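Frequently Asked Questions: Craft Tables at Mirnivari

Do I need to bring my own supplies?
Not a thing, unless you'd like to! Paper, card, plastic sheets, glue and scissors are all included in your seat. Plenty of our regulars do turn up with a favorite pair of scissors (I'm one of those people, I admit), and that's perfectly fine.

Can I plug in my own lamp or glue gun?
Yes, please do. We love a well-lit project. Ask Amber Bramwell at the desk before you crawl under anything, and she'll find you an outlet. We only ask that cords go down behind the table and stay off the walkway, and that glue guns get unplugged when you head out for coffee.

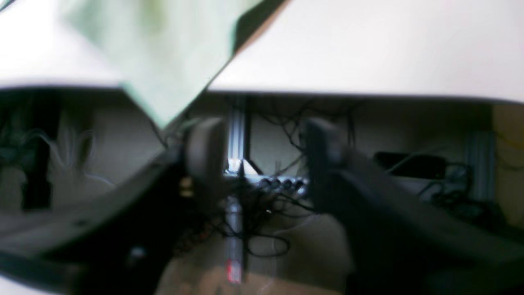
If your cord is short, we keep 3 extension cords in the supply closet, and you're welcome to borrow one for the evening.

My sheets keep sliding off the table. Any tips?
Oh, I know that feeling! Thin sheets love to wander, especially on a smooth white top. Keep them well back from the edge, or lay a ruler across the corner while you work. Stefaniia Polishchuk, who teaches our card class, likes a little loop of masking tape underneath, and it peels off cleanly if you're patient with it.

How do I clean up at the end?
A damp cloth is plenty. Please don't use the scouring pads from the kitchen, even on stubborn glue. Leave it for us and we'll happily see to it.

How many seats are there?
We have 19, and October fills up early, so do write ahead.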